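Handling Soft Goods: The Nepia Garment Cell Under Review

For commercial laundries and uniform rental companies, the sorting and folding of clothing remains the part of the operation that depends most on human hands. Sheets and towels have been fed through machines for decades. Trousers, shorts and jackets have not, and it is this gap that Vereline intends to fill with the Nepia, a two-finger garment handling cell offered for lease to mid-sized plants.

The cell was made available to this magazine at the company's demonstration hall in Wemitz, where it was set to work on casual and work clothing in woven fabrics. The operator selects a garment group at a panel, and the arm lifts one article at a time by pinching the cloth between its black fingers.
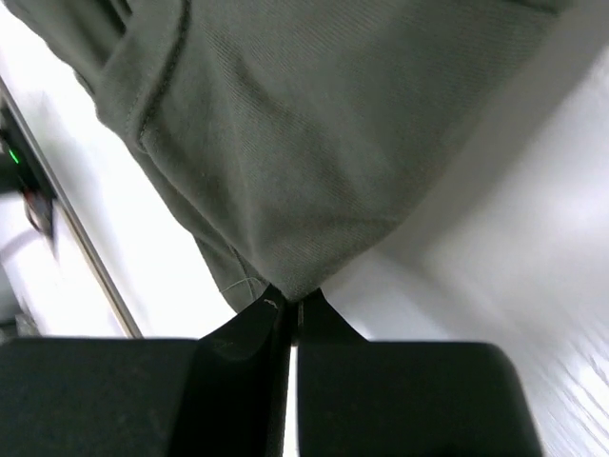 The choice of a plain pinch grip is deliberate. Svenja Kaufmann, product manager for the Nepia, explained that earlier designs relied on suction, and that twill and other open weaves let too much air through for a dependable hold. "We wanted a grip that a plant mechanic could understand at a glance and repair before lunch," she said. Replacement fingertips are sold in packs of 14 and are fitted with a single hand tool.

Vereline rates the cell at 592 garments per shift when it is loaded with one type of article. The figure falls when loads are mixed, and prospective customers should request a trial with their own stock before signing. Heavy seams and thick hems require a firmer grip setting, which must be selected by the operator. The cell does not choose it unaided.

Gathered waistbands received particular attention during the visit. Elastic draws the cloth together into a dense bundle, and a cord adds a second material that may hang free of the garment. The company recommends that drawstring articles be run as a separate group at reduced speed.
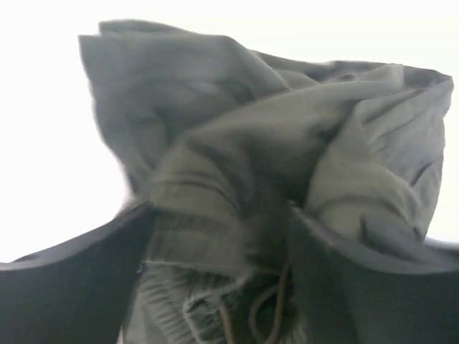 Can the cell be leased without a long commitment?
The shortest term is 7 months, with service visits included and an option to extend at the same monthly rate. Plants that return the cell early are charged for its removal.

The first installation outside Wemitz is at a uniform service in Irkach, where staff received their training in October. Vereline supplies the training at the customer's site and limits each course to the people who will run the equipment. Written instructions are supplied in English and German.

The Nepia is best suited to plants with steady volumes and a limited range of clothing. Orders are accepted through the company's sales office, and a refundable deposit is required to reserve a place on the delivery schedule.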